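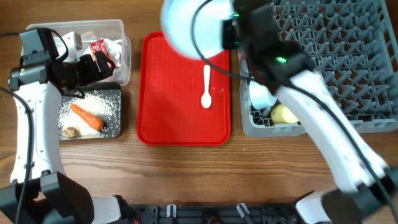 Dana Wierzba
Local government reporter, Odham

Tuesday, May 7, 2019

Went through the water meter report the city of Odham posted this morning. Short thread.

1/ The city has 3,244 residential meters. The plan was to have 3,000 of them replaced by the end of March. The report puts the number done at 1,256.

2/ Most of the finished ones are on the east side. Culton Road and everything west of it hasn't been started.

3/ If your meter hasn't been changed, you may be getting estimated bills. Look for a small E next to the reading. Last year 340 households got a correction after an estimate came in too high.

4/ You can ask for a manual reading. It's free once a year. Call the billing office, not the main city number, and have your account number with you.

5/ The contractor is Hegazy Utility Services. Their crews leave a yellow door tag two days before they come. You don't have to be home if the meter is at the curb.

6/ Basement meters are a different story. For those you need an appointment, and the next open slots are in July.

7/ Council takes up the contract extension at its next meeting. I'll post the agenda when it's out.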